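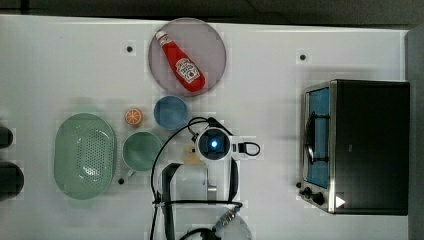

Test table with arm, plate and toaster oven, overhead view.

Household Tasks and Automation: Discussion Board
Topic: Is tabletop kitchen work ready to be assigned to a machine?
Replies: 8

Monique Bailly (moderator)
Posted 24/09/2018

Members are invited to comment on the kitchen portion of the Windar evaluation. The question before the board is a narrow one. Can an arm of this type clear and reset a small kitchen table to a standard that a household would accept without checking it afterward? Comments on price and on outdoor work belong in their own topics.

The draft summary reports 102 attempts across the kitchen tasks, of which 14 required a person to step in. Please read the summary before posting.

R_Shiferaw
I have read the summary and I do not agree with its tone. Fourteen interventions in 102 attempts is presented as a favorable result. In our building services department, a dishwasher attendant who needed a supervisor that often would be retrained. I would also ask how an intervention was defined. If a person moved a mug two inches before the arm began, was that counted?

M. Arruda
The definition is on the second page. Any contact by a person with the arm or the objects after the start signal counts as an intervention. Contact before the start signal does not. I share part of Mr. Shiferaw's concern, as the starting layout has a large effect on the outcome. A ketchup bottle lying across a plate is a fair example. One must lift the bottle without dragging the plate along, and a person does this with no thought at all.

gemechu_a
The bottle is the easier half of that problem, in my opinion. It is bright red, it has a clear shape, and there is open table around the plate. The colander concerns me more. It is wide, it has only its rim to hold, and a two-finger gripper has few good places to take it. At Berisha we ran a similar set of chores and the colander was put down upside down more often than any other item.

R_Shiferaw
That supports my position. A household does not choose its dishes to suit the gripper.

Kasun Talukder
Several households do choose their dishes to suit the dishwasher, and have done so for years without complaint. I would not rule out the same adjustment in this case.

I manage a small shop floor, and my interest is in bench work. We used a Runis arm for sorting fittings into trays over a period of 50 working days. It was slow and it was steady. My staff stopped watching it after the second week. Kitchen work is harder because the objects differ so much from one another. A mug and a slice of orange have little in common from the point of view of two fingers.

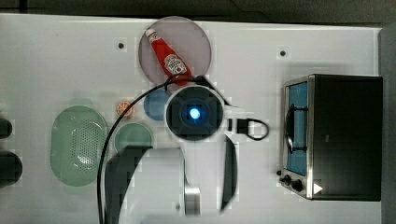

Category: Reach and Clearance

M. Arruda
I would like to direct members to the matter of reach. With the arm extended toward the plate, one gripper finger lies over part of the green dish, and a cable crosses the small blue one. A person working at a counter can lift an elbow. The arm carries its cables wherever it goes, and the draft makes no mention of them. I recommend that cable contact be recorded as its own item in the next round.

gemechu_a
Agreed. I would add the toaster oven. Its door faces the dishes, so a door that opens outward needs part of the same table space. The order of tasks then matters a great deal. Clear first and open the oven second, or the other way around? The summary does not say which order was required.

Monique Bailly (moderator)
The order was left to each test site. I will ask that it be fixed in the final version. The suggestion regarding cables has been noted and forwarded to the Lurnurard office.

R_Shiferaw
I thank the moderator. My view remains that the word "ready" should be removed from the title of the summary. The average table reset took nearly 390 seconds. I can clear my own table in less than one minute, and I am not a quick man. Until the time comes down, we are discussing a demonstration and should call it one.

Kasun Talukder
I must disagree on the matter of time. If the work is done while the household is asleep or out, 390 seconds is of no consequence. The intervention rate is the figure that matters, and on that point I believe Mr. Shiferaw and I are closer than he suggests. I would accept the word "ready" for sorting and carrying on a clear bench. I would not accept it for an oven.

M. Arruda
I could support that wording if colanders were listed with the oven.

Monique Bailly (moderator)
The proposed wording will be circulated with the revised draft. This topic remains open for comments until the end of September.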